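Topic: Hybrid sealant pulling away from solid surface backsplash joint
Board: Adhesives, Sealants & Caulks
Posts in this topic: 11

gridley_tile
Posted Mar 7, 2018

Looking for opinions on a joint failure before I cut it all out and do it a second time.

Break room counter, solid surface top against a glazed ceramic backsplash. Joint is 1/8 in. at the narrow end and opens to just under 1/4 in. by the sink. I ran Caron HS, the one-part hybrid, in September. By the middle of winter it had let go of the counter side for most of the length. Still stuck hard to the tile. The bead itself is flexible, no cracks, no chalking, no shrinkage I can measure.

Prep was denatured alcohol on both faces, wiped dry with a clean rag, no primer. Tooled within the skin time on the label. Room was at normal heat.

Two questions. Is this a known issue with hybrids on solid surface, and would a straight neutral-cure silicone have done better?
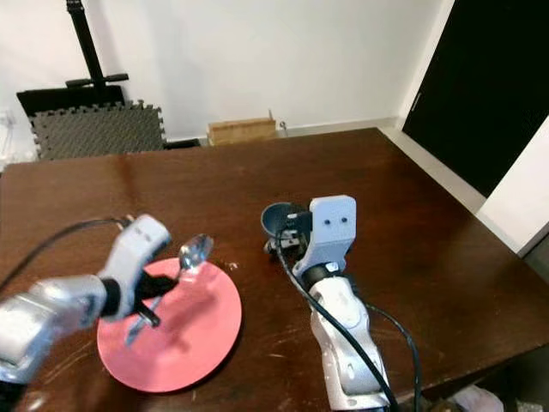

Etamska Facilities Group – Interior Finishes Team

I should add that the counter is screwed to base cabinets, the cabinets are shimmed off a slab, and the wall behind is steel stud. There is some movement in the top when you lean on the front edge. I didn't measure it.

bead_and_bond
One side stuck, other side clean, bead intact. That is adhesive failure, which narrows it down to surface prep, surface type or three-sided adhesion. What is behind the bead? If you filled the joint down to the substrate with no backer, the sealant is bonded at the back too and can't stretch. It will pull off whichever face is weaker.

gridley_tile
No backer. The joint is only 1/8 in. at one end and I have never fit rod in that.

bead_and_bond
Bond breaker tape, then. Rod is for the wide end, tape for the narrow end. Either one keeps the sealant off the back of the joint. Depth should be about half the width once you get to 1/4 in., and for the narrow part just keep it to 1/8 in. deep.

quartzdust
I don't agree that it's the backer. A 1/8 in. joint indoors, with a counter that moves a few thousandths, is not going to tear itself loose from three-sided adhesion alone. Solid surface comes from the fabricator with a sanded finish and whatever they polished it with. Plenty of shops put a countertop wax or a mineral oil polish on before delivery so it looks good on the day. Alcohol does very little to wax. It moves it around.

Test: put a few drops of water on the top next to the joint and a few drops on a spot you have scrubbed with a gray pad and cleaner. If the first beads up and the second sheets out, you have your answer.

bead_and_bond
Both can be true. I have cut out indoor joints narrower than that with three-sided adhesion and the same look. The movement doesn't have to be large if the joint is small. Go from 1/8 in. to 5/32 in. and that is 25 percent, and plenty of these products are only rated for 25.

quartzdust
Sure, but he would need 1/32 in. of real movement to get there, and a counter that moves that much has a mounting problem. Fix the screws first.

gridley_tile
Did the water test at the far end where nobody sets anything down. Beads up on the untouched top. On the scrubbed patch it spreads flat. So there is something on there.

I also pulled a length of the old bead. The face that was against the counter is smooth and a little slick. The tile face brought nothing with it, I had to cut it. At the wide end the sealant goes back close to 3/8 in. deep and it was still stuck to the drywall edge.

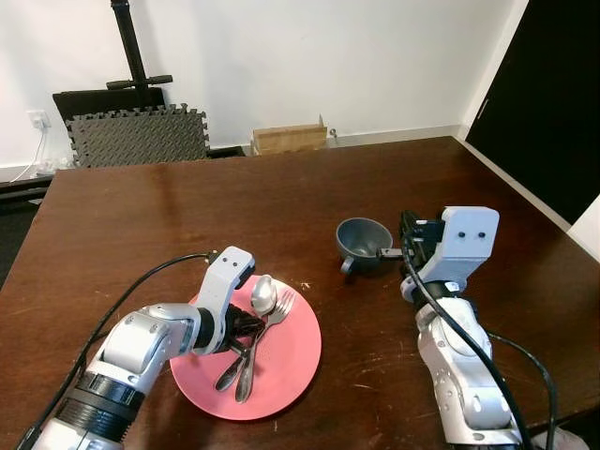
So I likely have both problems, contamination on the counter and too much depth. The cure at the wide end is fine, by the way. I sliced it and it is firm all the way through, no soft center.

For the redo I am looking at Clilier Neutral 2 or staying with the Caron. The Clilier sheet calls for primer on acrylic and polyester solid surface. The Caron sheet says "most countertop materials" and leaves it there, which I don't find very useful.

lowmodulus_larry
Read the movement class, not the front label. For this joint I would take a low modulus neutral silicone over a hybrid. Low modulus puts less stress on the bond line for the same amount of stretch, and your bond line is the weak part.

Also, whichever you pick, silicone will not stick to silicone residue and hybrid won't stick to it either. You are lucky the old bead is a hybrid. New hybrid over thin hybrid residue is usually acceptable. New silicone over hybrid residue, test it.

quartzdust
Paintability is the only reason I would keep the hybrid here, and nobody is painting that joint. Agree on the neutral silicone. Stay away from acetoxy cure. It isn't going to ruin solid surface, but it smells for days and the adhesion is no better.

Cost, if that matters: our supplier sells the Vundura 15 primer in a small can that will do far more joint than you have. The full size kit is 299 and makes no sense for a break room.

gridley_tile
Is primer needed if the wax is off? I would like to leave out a step if it doesn't buy anything. Primer on a finished counter also worries me, it can leave a stain line if it gets past the tape.

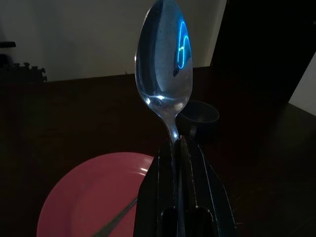 lowmodulus_larry
Do a peel test and let that decide. Clean two spots on an offcut or on the underside of the overhang. Prime one and leave the other bare. Lay a flat bead on each, 1/8 in. thick and 6 in. long, with the first inch over masking tape so you have a tab to grab. Wait 7 days, then pull the tab back at 90 degrees. If the bead tears before it lets go, adhesion is good. If it peels off clean, it isn't. If both tear, skip the primer.

The underside may not have the same finish as the top, so sand it to the same grit or the test means less.

bead_and_bond
Seconding the peel test. I would prime anyway when the data sheet calls for it. If it fails again and you skipped a listed step, the manufacturer is done talking to you.

quartzdust
I would skip it if the bare spot passes. Data sheets are written to cover every brand of solid surface at once. A primer line bleeding onto a light colored top is a bigger callback than a joint.

bead_and_bond
Then we disagree. Tape it with a fine line tape, apply with a small brush and not a rag, and it doesn't bleed.

gridley_tile
Plan for now:

Snug up the counter screws and check shims.
Cut out the old bead, plastic scraper on the counter side, razor on the tile.
Gray pad and non-abrasive cleaner in the joint and 1/4 in. past it, rinse, dry overnight.
Two-rag alcohol wipe, one wet and one dry, changed often.
Repeat the water drop test along the full length.
Tape at the narrow end, 1/4 in. closed cell rod at the sink end.
Clilier Neutral, tool once, pull tape right away.

Peel test goes down first, both ways, on an offcut the fabricator still has.

lowmodulus_larry
Size the rod over the joint width, 25 percent or so for closed cell. If your widest point is just under 1/4 in. then 1/4 in. rod is going to be a loose fit. Go to 3/8 in. and don't puncture it going in, or it will outgas and you get bubbles in the bead.

gridley_tile
Noted, 3/8 then. I have some open cell on the truck, any reason not to use it?

lowmodulus_larry
It holds water. By a sink I would stay with closed cell.

gridley_tile
OK. Peel strips are down, one primed and one bare. Will post the pull results when they have had the full 7 days.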